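Small stainless pot, two loop handles: what do you use yours for?

zgrgic_kitchen
Picked up a little steel pot at the Wallum swap in April and I love it, but I can't decide what it's for! Brushed finish, rolled rim, no lid. Our stove is induction and I haven't tried it on there yet. Soup for one? Sauces? My sister says butter warmer, but it seems big for that. 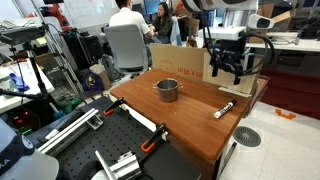 The pot, with a marker next to it

lukian_k
Nice one. I'd do rice in it, 80 grams at a time, lid or a saucer on top.

Volodymyr M
Rice in a thin pot like that is asking for a burnt bottom. I'd stick to boiling eggs. And loop handles get hot, so keep a towel handy.

lukian_k
You can't tell it's thin from a photo, Volodymyr! Mine's a Drukex with the same sort of handles and it does rice fine on low.

Volodymyr M
Fair, mine was cheap. Zivko, does a magnet stick to the bottom?

zgrgic_kitchen
Just checked, it sticks, but kind of weakly. Holds around 1000 ml if I go right up to the rim, so call it less for real cooking.

dshev207
Weak magnet might still work, some burners are just picky about small pans. Mine beeps at anything little. I'd serve chili in it and skip the stove, loop handles look great on a table.

zgrgic_kitchen
Ooh, chili. Okay, trying eggs first and then I'll report back on the rice fight.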